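Can You Really Tell a Tree's Age by Counting Its Rings?

You have probably heard that every tree keeps a diary. One ring for each year, people say, so all you have to do is count. It sounds too easy, and when something sounds too easy it's fair to ask a few questions.

Start with the part that holds up. A tree gets wider by adding new wood just under its bark. In places with a warm season and a cold one, the wood made in spring is usually paler, because the tree is growing fast. The wood made later in summer is darker and tighter. Then growth stops for the winter. One pale band plus one dark band makes one ring, and that ring stands for one year.

Usually. Watch out for that word.

If a late frost or a hungry bunch of caterpillars strips off the leaves, the tree may stop growing and then start again. Now it can have two rings for one year. In a terribly dry year, part of the trunk may not add a ring at all. And in some hot, rainy places there isn't much of a winter, so many trees there make rings that are faint or don't match the years.

So if somebody shows you a stump and says, "This tree is exactly 117 years old," ask how they know. Did they count on one side only? Did they check it against other trees nearby? 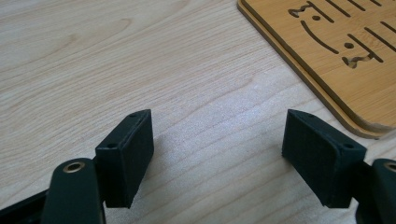

Boards are even trickier than stumps. When a log is sawed the long way, the saw slices through the rings at a slant, and they show up as stripes, waves or long ovals. People call this pattern the grain. You can't count the lines on a board and get the age of the tree. The board might hold only 30 years out of 100, and the rest went into somebody else's shelf.

Have you heard that wide rings mean rainy years? Sometimes they do. But a tree can also grow a wide ring because the big tree next to it fell down and let in the light. Young trees often make wide rings no matter what. One wide ring by itself proves very little.

Scientists who study rings know all this. They compare many trees from the same area and look for the same pattern of thin and thick rings – thin, thin, thick, thin – showing up again and again. If the pattern matches in tree after tree, they start to trust it. If one tree disagrees, they go looking for a missing ring or an extra one.

Want to try it? Find a stump and count from the middle out to the bark. Then pick a different side and count again. If your two answers don't match, don't just choose the one you like better – go back and find where they split.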